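Ticket: tower won't POST after clean, front office
Raised by: Evelien Leemans
Assigned: Evdokia Kalogeropoulos
Status: waiting on parts

14:10 Evelien says dead since the September tidy up. Fans spin, no picture, no beeps. Tried other monitor, same. Tried one stick of memory then the other, same.

14:45 Opened up on the bench, processor out, card left in.
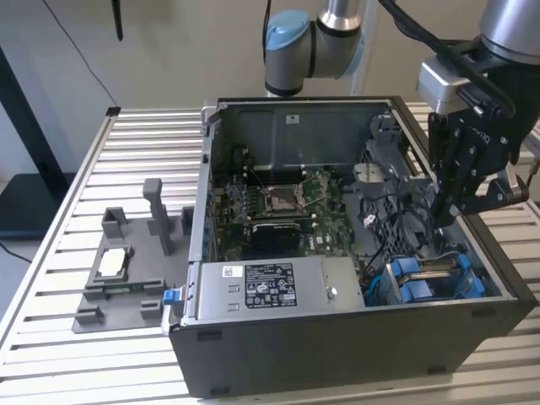 Simo want 855 for a swap board, too much for a machine this age. Quoted Petridis as well, no reply yet. Going over the pins with the magnifier first, easy enough with the bracket up. Power supply is staying put for now. If drives need to come out, use the blue handles, dont pull on teh cables.

15:20 Two pins look bent. Left them alone till Tredon ring back, they do straightening, 30 plus postage.

Evelien: need some 2,000 invoices off it, can the drives go in the spare?

Will try tomorrow am. Keep ticket open.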